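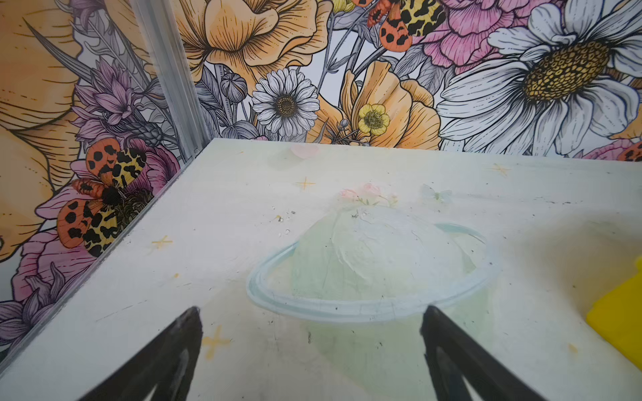 How many demonstrations does a small robot arm need to learn one pick-and-place task?

In our project it needed 462, of which 191 were kept for the final training run. A simpler task or a stricter recording routine would probably bring that number down.

Project report, second semester
Team Gustov

1. What we set out to do

The course asked each team to pick one task and teach it to an arm from recorded examples, with no hand-written motion code. We chose picking up a small block and setting it down at a marked target. Two other teams, Tridska and Posov, worked on drawer opening and cup stacking. We shared the recording software with Tridska but kept our own data.

Our main question was how much the background matters. Most student datasets are recorded on one bare table, and the trained model then fails when it is moved to another desk. We wanted to record part of our data in a busy setting from the start.

2. Setup

The arm has a two-finger gripper with a small camera mounted near it. The fingers are matte black and taper to points, and they stay in view at the bottom of the picture. That turned out useful, as the model can see its own fingers next to the block.

We used two work areas. The plain one is a gray table with no walls. The decorated one has an off-white tabletop with a faint painted planet and small yellow stars, and its walls carry a mural of large flowers and spotted moths. The flowers are big and some of them are orange or yellow, so color alone is a poor cue for finding an object there. The tabletop is a little scuffed, and we left it that way.

3. Recording

One person moved the arm with the leader handle while another watched the live view and labeled each attempt as good, unsure or bad. We switched every 40 attempts because the person on the handle got sloppy after that. Sessions were on Monday afternoons in March and April.

Before each attempt the block was put at a new spot from a printed list. In the first sessions we skipped the list and placed the block by feel. When we plotted the positions later, nearly all of them were in the middle of the table. We threw out those first 50 attempts and started again. They are not part of the 462.

4. Cleaning the data

We dropped an attempt if the block was bumped before the grasp, if the operator paused for longer than two seconds, or if camera frames were missing. The pauses were the biggest group. A model trained with them in tended to stop above the block and stay there.

5. Results

The model trained only on plain-table data did well on the plain table and poorly in the decorated area, where it often reached toward the wall. The model trained on both areas worked in both, although it was slower at closing the gripper. Blocks close to the table edge were still missed often by either model.

6. What we would change

We would write the position list before recording anything, and record the two areas on alternating days. We did the plain table first, so our handling had improved by the time we reached the decorated one, and part of the difference may come from that. The Igwe lab computer was also booked most evenings, which left time for only one full training run per model.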